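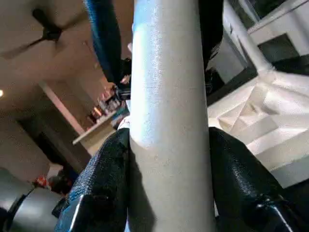 Fig. 1. Pale cylinder held between two black gripper fingers.

Course notes > Field Ecology > Seabird Monitoring
Reading time: 6 min

Unit 4. Counting burrow-nesting seabirds

Notes by Gunther Mühlbauer. Read before the practical. The worked example uses the Serau plots.

4.1 The problem

Cliff-nesting birds such as guillemots can be counted from a boat or a fixed viewpoint. Burrow-nesting birds can't. Puffins, shearwaters and storm petrels lay underground, and the adults seen on the surface at any moment are a poor guide to the number of breeding pairs. Attendance changes with time of day, wind, stage of the season and food supply at sea. Two counts of the same colony on successive evenings can differ several times over with no change in the breeding population.

The unit of count for these species is the apparently occupied burrow (AOB). One AOB is taken to equal one breeding pair. This is an assumption and should be stated in any report.

4.2 Signs of occupation

A burrow is scored as apparently occupied if one or more of the following is found at the entrance:

- fresh droppings
- recently dug soil
- feathers of the target species
- eggshell fragments
- fish dropped at or inside the mouth
- worn or flattened vegetation on the entrance lip

Rabbit droppings alone do not count against occupation. Rabbits and seabirds may use the same slope, and on some slopes the same tunnels. Cobwebs across the entrance are usually taken as a sign that the burrow is not in use, but check again after wind or rain.

Tunnels shorter than an adult's forearm are recorded separately as scrapes and left out of the total. Where two entrances join the same tunnel, score one burrow.

4.3 Plot layout

Full counts are practical only in small colonies. Elsewhere, circular plots are placed at random within the mapped colony edge. The edge must be mapped first. If it is drawn too wide, the sample will contain many empty plots and the error on the estimate will grow. If it is drawn too tight, pairs outside the line are missed altogether and no later correction will recover them.

Stratify where density clearly differs. On Serau there are two strata: the upper turf (deep soil, high density) and the boulder fringe (thin soil, low density). Plots are allotted in proportion to area unless earlier data give a reason to do otherwise.

Mark each plot center with a short peg driven flush with the ground. Tall canes attract gulls, which perch on them and take adults as they come ashore.

4.4 Response to playback

For species that are silent and hidden by day, a recorded call is played at the entrance and any reply is noted. Not every bird in a burrow replies. The response rate must be measured locally, in burrows already known to be occupied, and the count divided by that rate. Rates from another island or another year should not be borrowed. The rate also falls as incubation goes on, so the calibration and the survey have to be done in the same period.

4.5 Worked example

Upper turf, Serau, playback survey.

Burrows giving a reply: 69
Local response rate: 0.44
Estimated occupied burrows: 69 / 0.44 = 157 (nearest whole number)

The result applies to the area sampled. To extend it to the whole stratum, divide by the fraction of the stratum covered by plots. Carry the error on the response rate through the calculation. Students often give the sampling error between plots and leave out the error on the rate, and the interval they report is then too narrow.

4.6 Disturbance

Soil over shallow tunnels collapses under a person's weight. Walk on rock or on established lines. If a burrow is broken, cover the hole with a flat stone or turf at once and enter it in the log. Hand checks are done only by licensed staff and are not part of this practical. Stop work on any plot after 14 minutes if adults are waiting offshore with fish.

4.7 Comparing years

A change in AOB between two surveys may reflect a change in pairs, in the mapped edge, in observer skill or in survey date. Repeat surveys should use the same plots, the same scoring rules and dates matched to the stage of breeding. Matching by calendar date is not enough in a late spring.

The Kunberg series shows the difficulty. The early counts scored every entrance, including scrapes and double entrances. The later ones used the rules in 4.2. The drop between them cannot be read as a decline without a rescoring of the early field sheets, most of which do not separate the categories. Lindemann has the same fault over a shorter run of years. Brevosska does not, and is the series to use for the trend exercise.

4.8 To prepare

Work through the trend exercise with the Brevosska table and bring a plotted result. State the scoring rules you assume and the error terms you include. Bahman Nikzad will hand out the field sheets and go over map reading for students who missed Unit 3. Written answers are due 6th January. The boat list for the spring practical is drawn up in February.

Field Ecology course notes | Contact the course office | Back to top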